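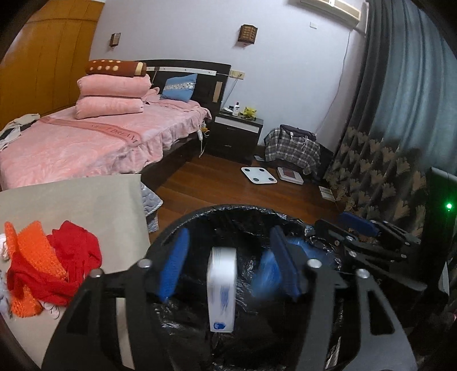

Products > Hand Tools > News

Shop Kits Support Dealers Contact

Hi, Ada Grasso from Rivton, and I'm so happy to finally say it: the Sidby hand-held gripper kit goes on sale 18th March! We made it for people who want to teach a robot housework without buying the robot first (you just squeeze and go). I've been using it in bedrooms for months, mostly on tidying. Those blue rubber pads are my favorite part – they'll hold a little white box upright over a lined trash bin, and that's the kind of small, fiddly chore our customers keep asking for.

Each kit comes with 2 grippers, a charger and spare pads. The first run is 971 kits, priced at $2,000 each, and schools pay $1,000. Herrero, our dealer in Dondmont, will have a pair out on the counter, so go give them a squeeze! A smaller size for kids' hands is coming in June, and I'm already bugging the shop for the first one.

Press samples: ask for Ada at the Rivton front desk.

We use cookies to remember your cart. Accept / Manage settings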